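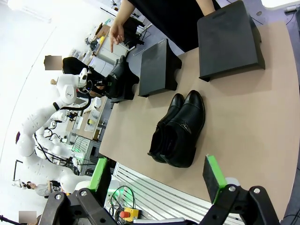
1/ Resoling boots: what I've learned after doing it for a few winters

I walk to work on salted sidewalks, so I go through heels fast. Posting my notes in one place for the people who keep asking.

2/ Look at the heels first. Most ankle boots have a thin cap on the bottom of the heel, called a top lift. When the cap is gone you start grinding down the heel block itself, and the repair gets a lot more expensive. Check once a month.

3/ Check the sole next. Press your thumb into the middle of the ball of the foot. If it gives easily, the sole is getting thin. Take them in then. A hole means water gets to the insole, and the insole is harder to replace.

4/ Find out how the sole is attached. Stitched soles can usually be replaced more than once. Glued ones depend on the shop and the material. Ask before you leave them.

5/ Prices where I live: new top lifts are cheap and often done the same day. A half sole costs more. Full resole with heels on my good pair was $225 at Stergiou, on Flallell Street. I have had that pair done 3 times and it still costs less than buying new ones of the same quality.

6/ I don't resole everything. My Parkard pair was on sale, the lining had split at the heel and the leather was cracked across the toes. I wore them until they leaked and threw them out.

7/ Zippers. If the slider is loose and the teeth won't hold, it can sometimes be squeezed back into shape or swapped. If teeth are missing, you need a whole new zipper. Brush the salt out of the teeth at night. Pull with the boot held closed by your other hand.

8/ Drying. Stuff them with newspaper, change the paper after an hour, keep them away from the radiator. Heat dries out the leather and can loosen the glue.

9/ Salt stains: equal parts white vinegar and water on a soft cloth. Wipe, let dry, then conditioner. Try it on the inside of the ankle first. I use the Plondard conditioner in the small tin. One tin gets me through the winter.

10/ Rubber half soles on new boots: I put them on leather soles before the first snow. Some people hate how they look. You can't see them when you're walking.

11/ Turnaround gets slow in November when everybody remembers their boots at once. I take mine in during May now. Dropped off on a Friday this year and had them back the next week.

12/ Someone asked about suede. I don't own any, so I can't help with that one.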